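Treltbridge
Products > Data Collection > Bin Picking > Saltby Two-Part Bin Kit

Saltby Two-Part Bin Kit
Tabletop bin kit for collecting grasp examples
Item no. 1327
In stock. Ships from our own shelves.

Overview

Big gray open bin, two compartments, sloping divider. Put objects in one side, arm picks and drops to the other, then back again. No refilling by hand between tries. Made for labs and small teams collecting grasp attempts for a learning system and tired of building a new box every time the old one cracks.

Fits on an ordinary bench. Clamps down. Comes apart for washing.

What's in the box

Bin, gray, open top
Divider panel, sloped both faces
Spring clamps, 2
Object starter bag (mixed household stuff, contents vary)
Gatach logger license, one seat
Printed setup sheet

Not included: arm, gripper, camera, table. See Kuroda wrist mounts if you need a cable route that clears the rim.

Why a slope

Objects that land against a straight wall tend to stay there. The slope sends most of them back to the floor where the fingers can reach. Flat things still get stuck in corners, no bin fixes that completely. Gives the model some hard cases at least.

Logging

Gatach logger writes one record per attempt: image before, arm path, finger command, image after, picked or not. Picked or not comes from comparing the two images. You can override by hand. Review screen is basic but quick, arrow keys and spacebar.

Attempts are saved in batches of 2000. Change it in the settings file if your disk is slow. Stopping in the middle of a batch is fine, it picks up at the next record. Do not rename the folders while its running.

Objects

Mix them. Hard, soft, clear, shiny, thin. A bin full of the same block teaches the arm one block. Clear bottles are worth having in there, depth cameras do badly with them and you want that in the data. Swap objects every batch or so. No glass, no live blades, nothing heavier than your gripper rating.

Setup

1. Bin on table, long side to the arm.
2. Divider in. Push until it seats.
3. Clamp the walls. Check the arm path clears the clamp handles before you run anything.
4. Mark the bin position with tape so it goes back in the same spot.
5. Run the corner touch routine in Gatach. Redo it any time teh bin gets moved.
6. Slow speed for the first tries. Then go. 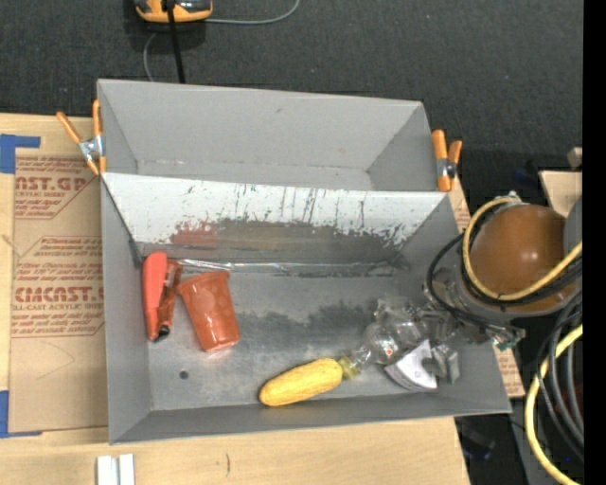
Picking from the larger compartment. Mixed objects, bin clamped, blue tape at the corners of the sheet beside it.

Wear

The divider takes the worst of it. Scratches and chips are normal and don't need fixing for data use, but note the date if you swap in a new panel, the images will look different before and after. Spare panels sold singly. Floor scuffs wipe down with a damp cloth, no solvent.

Clamps: check the grip weekly if you run overnight.

Questions we get

Other arms? Yes, anything that reaches over the rim with some room to spare. Suction too.

Can I leave the divider out? You can. You lose the back and forth, so someone has to reset the objects.

Does the logger need internet? No. Only for the license, first time.

Do you sell recorded data? Saltby sample set, 2000 attempts, free with the kit. Download link is in the order email. Use it to test your loader, its too small to train much on.

Returns

Unused kits, 30 days. Bins that have been run, no, sorry. Cracked on arrival, send a photo and we ship another one.

Page updated Tuesday, September 22, 2020. Kits ordered in August with the old setup sheet: step 5 was missing, new sheet is under Downloads.

Related items
Saltby spare divider panel
Kuroda wrist mount, short
Kuroda wrist mount, long
Gatach logger, extra seat
Object bag refill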